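**1/**
I want to write a few posts about pleating. I learned it late, in a small skirt workshop in Brukstead, and English is my third language, so please forgive me if a term is wrong. I will correct it in the replies.

**2/**
A pleat is a fold that someone decided to keep. You can keep it with stitches, with heat and steam, or only with the weight of the cloth. Most of the trouble for beginners comes from mixing up these three.

**3/**
My first teacher made us fold paper for the whole of October. We did not touch cloth. I was annoyed, I must say. Then I cut into my first good wool and understood that paper shows a mistake at once, and wool waits until you have sewn the waistband.

**4/**
The arithmetic is simple. For full knife pleats, you need three times the finished width. So a finished width of 40 inches asks for 120 inches of cloth, plus the seams. If you don't have so much cloth, make the pleats shallower. Please do not make them fewer and hope.

**5/**
On marking: I use thread, one color for the fold line and another for the line where the fold must land. Chalk is faster, but on a dark cloth it brushes off while you are still working on the other end. Soap is a good middle way. A thin dry piece, the kind that is too small for washing.

**6/**
Somebody asked me which fiber holds a pleat best. Polyester, and it is not close. It softens with heat and when it cools it remembers. Wool holds well if you are patient with the steam. Cotton holds until it rains. Silk depends on the weave, and I have been wrong about silk too many times to give advice.

**7/**
The pleating house in Tetau, where I send my larger pieces, uses card molds. Two sheets of folded card, the cloth between them, everything rolled and tied and put in the steam cabinet. They told me that one of their molds has done 3,000 skirts. The edges are soft like felt now and they still prefer it to the new one.

**8/**
They have a minimum order, so I share it with another sewer. We put our panels in the same parcel and we mark them inside the hem allowance. If you do this, write your mark in something that survives steam. Mine once did not.

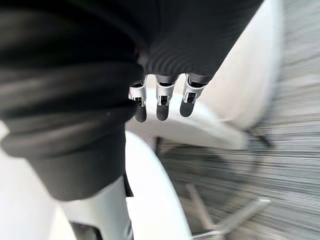 **9/**
Gathers are not pleats, though shops use the words as if they were the same. A pleat has a measured depth and lies in one direction, and you can press it flat. A gather is only cloth pushed together until it fits a shorter length, and it makes its own shapes. When the cloth is thick or padded, it does not make small ripples at all. It makes rolls, stacked one on the other, like the fat black folds in the middle of the sleeve in my picture. Look how differently the fine ribs behave on the part at the top: they are close together, and they follow the curve. If you want your gathers to look like ribs, you must control the spacing with rows of stitching before you pull anything.

**10/**
So, rows of stitching. I sew 2 rows, long stitch, inside the seam allowance, and I pull both bobbin threads together. One row will let the cloth twist. More rows are lovely for a yoke or a cuff, but then it is almost smocking and you should plan it as smocking.

**11/**
Matte cloth hides folds and shiny cloth shows every one. This sounds obvious, but I chose a matte black crepe for a pleated skirt and was disappointed that from the other side of the room it looked plain. Now I keep black for pieces where the volume is big. For narrow pleats, I like a mid-gray, or a satin-backed cloth with the dull side out.

**12/**
About pressing. Lift the iron and put it down. Do not slide it. Use a damp press cloth, count slowly, then leave the pleat alone until it is cold. I lay a flat piece of wood on top — the old tailors call it a clapper — and I go to make tea. The tea is part of the method.

**13/**
I use a Lendov steam iron, because it was in the workshop when I arrived. It is heavy, and it leaks a little when it is too full. I don't recommend it and I don't warn you against it. For the thread I take Kuroda polyester in the fine weight, which leaves no ridge when I press over the basting.

**14/**
Remove the basting only after the second pressing. Cut it every few inches and take it out in short pieces. If you pull one long thread from the end, it can drag the fold with it, and you will press again from the beginning.

**15/**
For storage, roll the skirt lengthwise and put it in the leg of an old pair of tights. It looks foolish in the closet. The pleats stay closed, and in a suitcase it takes almost no space.

**16/**
Next I will write about box pleats and why mine always open at the hip. I have a theory, and a half-finished brown skirt to test it on.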